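Towel Folding and Linen Handling - Progress Report
Prepared for: Thirumalai Palaniappan, Grants Office, Ramasamy Fund
Prepared by: Siwan Vaughan, Cloris Linen Project
Report date: 3/24/21

1. Period covered

This report covers the work since our last statement in November. In that statement we said we would settle on one way of folding the small towels, write it down in plain words, and try it out with the staff at the Rison guest house. The first two are finished. The third is under way and will run on past the end of this grant period.

2. Stock and sorting

Rison sent us 416 towels in mixed condition. Geetha Marar sorted them by size and by wear. Hand towels and bath towels went on separate shelves, and anything with a torn hem was put in the mending box. The mending box is fuller than we planned for. Most of the damage is at the corners, where towels have been picked up and shaken out by one end for years.

All sorting and folding practice is done on green covers. Towels slide on a bare table and the hems will not stay straight. The tan towels also show up well against green, which helps when checking whether an edge is square. 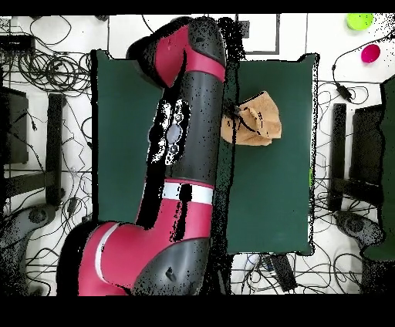
Mohandas Iyer has washed the practice towels at the same setting throughout so that they all have the same feel. We found early on that a towel straight from the line folds differently from one that has been on the shelf for a week. The stiff ones spring open at the second fold. We now leave everything on the shelf overnight before practice.

3. The folding method

The written method has 6 steps and fits on one side of paper. It starts from a heap, as that is how towels come out of the basket. Find a corner, lift it, find the next corner along the hem, lay the towel flat, fold it in half and press the end down. Then fold again to shelf width.

Ardalan Amini tested two earlier versions and both were dropped. The first began with the towel already flat, and people skipped the flattening when they were busy. The second asked for thirds, which suited the bath towels but left the hand towels too narrow to stack.

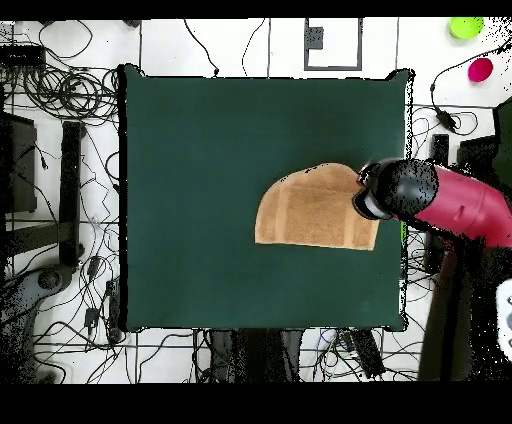
Shelf appearance matters to Rison more than we had allowed for. They want the rounded fold facing out and the loose edges at the back, and we have changed the last step to suit. The tan towel with the lighter stripes crossing on it is a useful one for teaching, as the stripes give people a line to work to. On the folded towel one edge is straight and the upper left is still arched, and a learner can be asked to say which side would go to the front of the shelf. Plain towels are harder and we bring them in later.

4. Training at Rison

Geetha has run 10 short sessions with the housekeeping staff, and 11 people have attended at least one. Attendance was uneven in the busy weeks. Those who came twice or more are folding to the written method without the sheet. Those who came once tend to go back to their old way, usually by folding in the air against the chest. It is quick but the corners drift.

We have asked Rison to put the sheet up in the linen room at eye level. It is at present inside a cupboard door.

5. Problems and changes

The shelving from Grarnik arrived late and one shelf was the wrong depth. It has been swapped at no cost to the project. Mending thread in a matching tan has been hard to get, and we have used a slightly darker one on the hems.

We have also moved the corner-finding exercise to the start of each session. It is the slowest part for most people - they take hold of the side of the towel, lift, and have to put it down again.

6. Questions raised at the last review

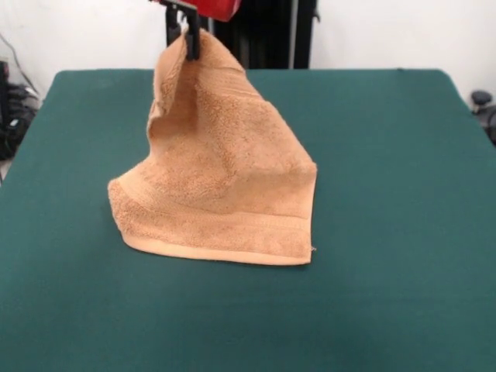
Will the same method work for the larger bath towels?
The steps are the same, but a bath towel needs a wider surface and one more fold at the end. Mohandas is trying this now and we will send the revised sheet when it is ready.

Has any of the stock been thrown away?
None so far. Towels too worn to mend have been set aside for use as cleaning cloths.

7. Next period

Finish the mending box. Complete the bath towel sheet. Hold further sessions for the Rison evening staff, who have missed most of the training because of their hours. We are not asking for any change to the budget. Receipts for the thread and shelving are with Siwan Vaughan and can be sent on request.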